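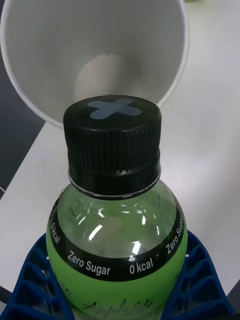
Estou com um problema de estimativa de pose na câmera do punho e já não sei se é software ou calibração. Uso o Futska para planejar a pegada e o nó de percepção do Huaranga para detectar o objeto. Com a garrafa já entre os dois dedos, a tampa preta ocupa boa parte da imagem e o ombro transparente fica cheio de reflexos. Nesse ponto a pose começa a girar em torno do eixo vertical, até 73 graus de um quadro para o outro. Com objetos opacos não acontece. Alguém já passou por isso?
Alcides Echeverri

gristley_br
Tampa redonda é simétrica, o estimador não tem onde se apoiar. O X em cima da tampa ajuda pouco, porque com quatro braços o giro fica ambíguo. Declare o objeto como simétrico no arquivo do modelo e ignore o yaw. Para fechar os dedos você não precisa dele. Se precisar mesmo do yaw, recorte a região da faixa preta com o texto branco, mas "Zero Sugar" e "0 kcal" aparecem repetidos e podem confundir também.
Outra coisa: congele a pose antes da aproximação final. Eu paro de atualizar a 5 cm do objeto e sigo só com a cinemática. Minha última bateria foi de 300 tentativas e não vi mais o salto.

Sterkus
atualiza o driver. comigo resolveu

mtavares
O driver não muda simetria. Veja se o filtro de profundidade está ligado, plástico transparente deixa buraco na nuvem de pontos. No meu caso sobravam 1784 pontos, quase todos na tampa.

Fórum > Robótica > Percepção e controle
Tags: câmera no punho, pose 6D, objetos transparentes
Contato | © Comunidade Huaranga | Voltar ao topo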